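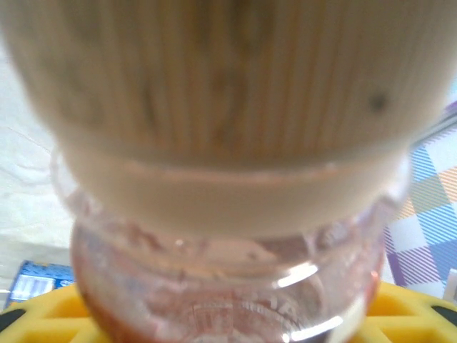

Clear jars for the dry shelf

I've become a complete convert to see-through jars, and a clear plastic one with a wood-look lid is a lovely thing to have on a kitchen shelf! You get a bit of warmth at the top, and you can still spot when the contents are getting low. Anything pink or red looks especially cheerful down there at the bottom.

A few things I do with mine:

Wash by hand the first time. Warm water, a drop of washing-up liquid and a soft cloth. Scourers scratch clear plastic in no time and the shine never comes back. Moulded ridges and patterns hold on to dust and flour, so go along them with an old toothbrush — it takes a minute and makes such a difference.

Wipe the lid, don't soak it. If yours is real wood or bamboo, a damp cloth and then a dry one is plenty. Stand it on its side overnight before it goes back on the jar. I rub a tiny bit of food-safe oil into my oldest ones every January.

Use up the old before adding the new. Tip what's left into a bowl, fill the jar from the fresh packet, then put the old lot back on top. My friend Ah-rin Ki taught me this with lentils and I now do it with everything, even the bath salts (which live in the bathroom, I promise).

Label underneath. A strip of masking tape on the base with the name and the use-by date keeps the front clear. Pencil stays put better than felt tip if your hands are damp.

Keep them off the windowsill. Sunshine fades colourful things like sweets, dried petals and pink salt. My shelf is 60 cm wide and well back from the window, and it fits 4 big jars in a row with room for my hand between them.

Getting rid of smells

Old spice smells do linger in plastic. Put in a spoonful of bicarbonate of soda, fill with warm water and leave until morning. For a really stubborn one (curry powder, I'm looking at you) I rinse, dry it well, then stuff it with crumpled newspaper and leave the lid on for 7 days. Wash once more and it's ready to fill again.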